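Home Inspections Checklists Forum Contact
Search this site Go

Break room and kitchen check, Savell building, 21/11/2014

1. Extinguisher charged, tag current. Yes. Tag says so, anyway. I'd like to see the service slip.
2. Exit door opens fully. Yes, on the second push. Marked as a pass last time too — I doubt anyone tried it.
3. Hot water at tap. Fail. The form wants a reading after 30 seconds and the old sheet has the same figure four months running.
4. Outlets near sink tested. Two of four. "Tested by Liao" is not a date.
5. Fridge log. Filled in with one pen, one hand, 10 days at a go. Not accepted.
6. Tables and walls wiped down, no damage. Pass, for what a glance is worth.
7. First aid box. Sealed, so contents unknown. Open it next time.

Recheck in February. Items 3 and 5 stay open. 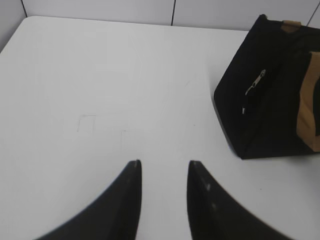
Sun-ja Gil: Item 5 should have been a fail back in the spring. Who signs for the fridge on weekends?

Contact Surkis Facilities | Copyright 2014 | Back to top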